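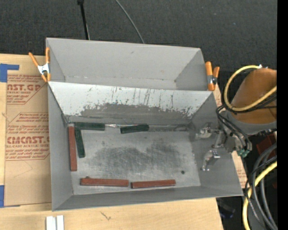
Photo: Dennis Barasa / Tanui Robotics Club

Chapter 2
Picking Things Up (and Putting Them Somewhere Else)

By the time you reach this chapter, your team's arm can wave. It can travel from one point to another, stop when you hit the red button, and go home without knocking over anybody's water bottle. Wonderful! Now we're going to ask it to do something useful, and that means asking it to touch things.

The project running through the next few chapters is called Tolix. It began as an after-school build by the robotics club in Tanui, and it has been passed along, patched and argued over by every group of students since. The rules fit on a sticky note. A sheet-metal bin has two compartments with a slanted panel between them. Red and green blocks go in the front. The arm has to find a block, close its fingers on it, lift it over the panel and let go. Then it does it again.

It sounds easy, and your hands will tell you it is easy. Try it now with a shoebox and a few blocks, and pay attention to what your fingers do. You probably nudge a block before you pinch it. You tip it up on one edge. If it's jammed against the wall, you hook a fingertip behind it and drag it out into the open, all without a thought. Your gripper has two thin metal fingers and no fingertips to speak of, so every one of those little tricks is something your team will have to notice, name and write down as a move.

Look again at the photo that opens the chapter. Where would you send the gripper first? The green block resting along the base of the panel is close to the fingers, but it sits a little crooked and has metal right behind it. The red block standing against the left wall is a longer reach, with a green neighbour beside it. Two more reds lie end to end along the bottom wall. There's no single right answer, and we've heard some terrific debates about it. Jot down your own pick and your reasons, because you'll come back to them in Section 2.4.

The Cikville build used a scoring sheet that we still like. A run starts when the arm leaves home and ends when it gets back, whether or not it brought a block over. One team logged 500 runs between the start of term and the end of May, and the club's logbook shows 38 of them stopped early by hand. Those are the runs the students learned the most from! A block wedged sideways between the fingers teaches you more about approach angle than a page of trigonometry (although we have a page of trigonometry for you too, and it's a good one).

You'll need some patience with your hardware. Cables want to be in the way. Give them enough slack for the arm's whole travel, then check that the loops don't snag on the rim. Clamp the bin down before you measure anything, and measure again if somebody bumps the table. Sheet metal picks up smudges and streaks, and a camera may well see a dark patch where you see a bit of grime, so we'll return to colour and lighting in Chapter 3.

In this chapter you will:

- describe the position and angle of a block using the bin's own corner as the origin
- choose an approach direction that leaves room for both fingers
- write a grasp routine in the Dikusum block editor, then read the code it produces
- keep a run log that another team could follow without asking you questions

Before you start: clear the bench, tie back long hair, put on your safety glasses and agree on who is holding the stop button. That person does nothing else during a run. Swap jobs often so that everyone gets a turn at the keyboard.

2.1 Where Is the Block?

Set the arm to its home position and leave the power off. Put one block anywhere in the front compartment, and have a partner who can't see it ask you where it is.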